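¿Me va a doblar la ropa una máquina algún día?

Lunes 24 de febrero

Llevo todo el fin de semana peleándome con la colada y, claro, he acabado otra vez con la misma pregunta de siempre: ¿para cuándo un cacharro que haga esto por mí? Que tengo un aspirador que se pasea solo por el pasillo, un horno que me avisa al móvil y una lavadora con 14 programas (uso 2, como todo el mundo), y sin embargo los calcetines siguen emparejándose a mano en esta casa.

El aspirador, por cierto, es un Tirnness de los baratos y le tengo cariño. Se traga las pelusas de debajo de la cama, que es donde yo no llego ni quiero llegar, pero le dejas una camiseta en el suelo y ya está, se atasca y se queda pitando hasta que voy a rescatarlo. Y ahí está para mí todo el asunto: un suelo liso lo entiende cualquiera, pero una camiseta... una camiseta nunca cae dos veces igual. La coges por una esquina y te cambia de forma en la mano. Nosotros buscamos la costura con los dedos casi sin mirar, mientras pensamos en la cena, y una máquina tiene que averiguar primero dónde está la manga.

El otro día vi un vídeo de un brazo doblando una toalla. ¡Y la doblaba bien! Mejor que yo, con los picos cuadraditos. Lo que pasa es que la toalla ya estaba extendida sobre la mesa, y yo mis toallas las saco del tambor hechas un nudo con una funda nórdica alrededor. Me quedé con ganas de ver ese trozo.

Mi prima trabaja en el almacén de Fagundes, el de ropa de hotel, y me cuenta que allí tienen máquinas desde hace años para planchar y doblar sábanas. Van a toda pastilla. Pero al principio de la línea siguen estando ellas, separando las piezas de la montaña y enganchando las esquinas una por una, turno tras turno. Dice que si le quitaran justo esa parte firmaba mañana mismo, y que es justo la parte que no le quitan.

Lo que sí me parece que ha cambiado es la manera de enseñarles. Antes alguien programaba cada movimiento y ahora mucha gente hace la tarea con unas pinzas en la mano, las mismas que luego llevaría el robot, y se va grabando todo. Coger un trapo, soltarlo, volver a cogerlo, así un montón de veces. Probad a doblar algo con las pinzas de la ensalada y veréis qué risa — yo lo intenté con un paño de cocina y tardé una eternidad en hacer un rollito lamentable.

¿Mi apuesta? Pues que los platos llegarán antes que la ropa, porque un plato es un plato y se está quieto. Y lo de hacer la cama lo veo lejísimos, sobre todo la bajera ajustable, que a mí también me puede. En Larkley, la tienda de electrodomésticos de mi calle, el dependiente me juró que en nada tendrán algo que recoja la ropa del suelo. También me juró que la freidora no olía, así que ya veremos.

Mientras tanto me quedan dos barreños por doblar y una serie a medias. Si alguno tenéis en casa algo que haga más que aspirar, contádmelo en los comentarios, y decidme también cuánto os costó — con eso no me engañéis.
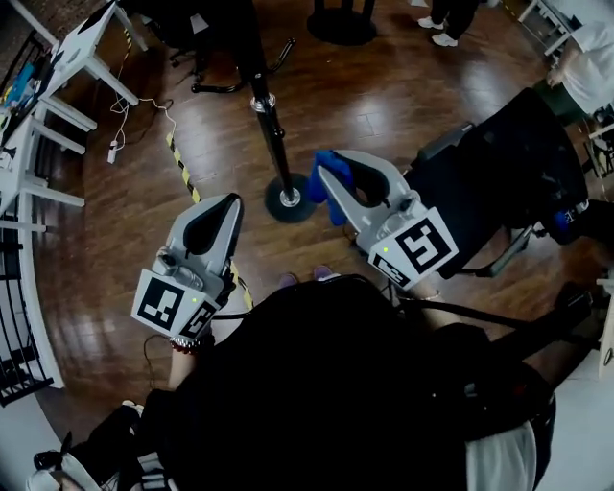

Una pinza en cada mano y un trapo azul en la derecha.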